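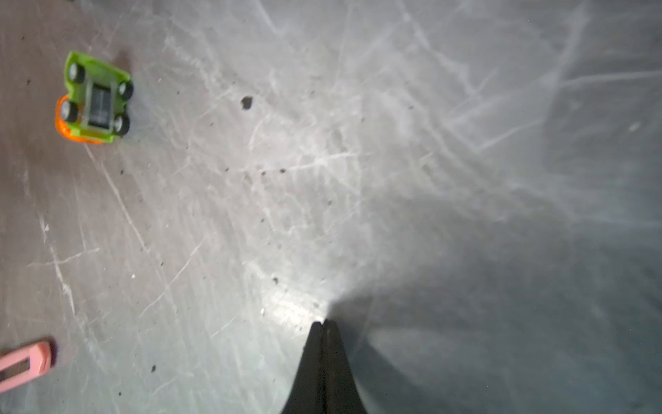

A scuffed floor under strong light.

Home | News | Opinion | Letters | Local History | Subscribe

OPINION

Leave the old floors alone

August
By the Moddale columnist

The town hall in Moddale is due to get a new floor. The plan is to grind down the main hall, fill the low spots, and pour a glossy gray coating over the whole thing. The firm that won the work, Fehr, does this sort of job well. I have seen their floor at the clinic in Drurkutau and it is flat, bright and easy to mop. I still think the town should cancel the order.

My objection starts with the word "worn." It appears five times in the proposal, and each time it is treated as if it meant "broken." The hall floor is worn. It has been walked on, danced on, and had chairs dragged over it at every public meeting I can remember. It is marked all over. It also holds people up, stays level enough for a dinner table, and has never been the cause of anyone's complaint that I could find in the meeting minutes. A floor with scratches in it is doing its job.

We are used to the idea that a public room should look new. I think we picked this up from stores, which redo themselves every few years to get people through the door. A town hall has no such need. Nobody chooses between ours and the one down the road. People come to vote, to argue about drainage, to eat pancakes, and to get married if it rains. They would come if the floor were twice as scuffed.

Then there is the cost. I won't go over the full estimate, which anyone can read at the front desk. One line will do. The job includes $1,691 for moving and storing the furniture while the coating cures. That is more than the library spent on children's books last year. The money goes to carrying tables out of a room and carrying them back in, and at the end of it we have the same tables.

Supporters say the coating will save money over time because it lasts. I asked for how long and was told that the product is rated for 40 years. Maybe so. The present floor has been down for 50, with a wash and the odd patch. I would like to hear why the thing that has already lasted should be swapped for the thing that is promised to last. I would also like to know who pays when the glossy surface gets its first long gouge, which will show a great deal more than the next one would on the floor we have.

That last point deserves more thought than it has been given. A new finish makes rules. When the gym at Brusier was redone, signs went up within the month. No street shoes. No folding chairs without pads. No food past the doors. The dance class that had met there for years moved out, and the Saturday swap meet was told to find somewhere else. The floor looked lovely in the newsletter. I went in one evening at seven and had it all to myself.

An old floor asks very little. You can set down a heavy box without looking for a mat. Children can run toy trucks on it. If somebody spills the coffee, somebody else gets a rag, and that is the end of the matter. I don't think we put a high enough value on rooms where people are not afraid of doing damage. We have fewer of them than we used to, and most were lost to improvements that sounded sensible at the time.

I am not arguing for neglect. If a patch lifts, fix the patch. If the back step is a hazard, and I believe it is, then rebuild the back step, and do it before the ice comes. The roof over the kitchen has been leaking into the same bucket for two winters. Any of these would be a better use of a crew and a truck. A roof that leaks is broken. A floor that shows where people have walked is only old.

Some readers will say that a shabby hall makes the town look as if it doesn't care. I understand the feeling, and I had it myself when I moved here. Visitors do notice. But I have changed my mind about what they notice first. A clean room with the heat on and the lights working looks cared for, whatever is underfoot. A shining room that is locked most of the week does not.

The order has not been signed. The vote comes up at the next public meeting, which will be held, as always, in the main hall. I plan to be there in my boots.

Related
Drurkutau clinic extends evening hours
Letters: The back step, again
What happened to the Brusier swap meet?
Kitchen roof repair put off until spring
Opinion: Keep the benches on Main Street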